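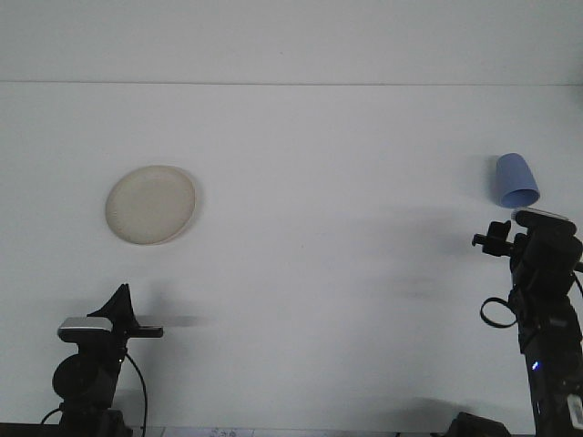
Kitchen and Tableware Group - notes from the January catch-up
Typed up Feb 8, 2018

I said I'd take the notes this time, so you're stuck with my version. Gil-soo Heo ran things, and we started late because the door code had been changed and I was standing outside with the key to the wrong cupboard.

Last time's notes
Agreed as they were, except that the dinner at Giton was lunch. I've fixed it.

Plates
We spent most of the meeting on plates, which I didn't expect! The question was whether we stay with the round beige ones with the raised rim or go back to plain white. I was for white when I walked in. Then Gil-soo pointed out that on a white tabletop you lose a white plate completely, and the beige at least shows up (plus the speckle hides a lot of scratches, and we do scratch them). So I changed my mind and said so, and I'd like some credit for that.

The Prandska catalog has a beige plate that looks close, at 459 for the full set. The Wemby one is cheaper but the rim is flatter and I can see soup going straight over the side. We agreed to ask Prandska for one sample before we spend anything. I'm writing to them.

Decided: beige stays. No more white plates, even if they're on sale.

Cups
Shorter, but louder. Everybody likes the light blue plastic cups. They widen toward the top, so they stack, and they don't break when the kids' lunch gets lively. The complaint was that people put them away right side up and they collect dust, and then the next person has to wash the lot before anyone gets a drink. From now on cups go on the shelf mouth down, all of them. Gil-soo will put a note inside the cupboard door.

Somebody asked if we could get the same cup in green for the juice table. I said I'd look. I have looked since, and Wemby only does blue and a sort of orange. Do we want orange? Tell me before I order anything, please.

Tables
The white tops are staying white. There was a long side conversation about tablecloths - the striped ones that came back from Bragança are lovely, but they need ironing and not one hand went up when I asked who would do it. They go in the bottom drawer until summer.

Wiping down: use the soft cloths, not the green scrubbers. I know the scrubbers are quicker. They leave dull patches, and we went through all this with the old tables.

Money
There is 2419 in the kitchen account. If we buy the Prandska set we are still fine for the spring lunch. I asked for 29 for new cloths and got it without an argument, which must be a first.

Spring lunch
We have eight people signed up to cook so far and we could use a few more, especially someone who is happy doing rice in the big pot. Gil-soo is doing the main dish again (yes, the same one, yes, with the extra garlic). Desserts are wide open. Please write down what you're bringing so we don't end up with lemon cake from end to end like last year, although I did take a fair bit of it home.

To do
Me - write to Prandska about the sample plate, buy cloths, wait to hear about orange cups
Gil-soo - note for the cupboard door, get the door code to everyone on the list
Everyone - cups mouth down, check at home for any of our serving spoons

We didn't get to the fridge shelf labels, so they go first next time.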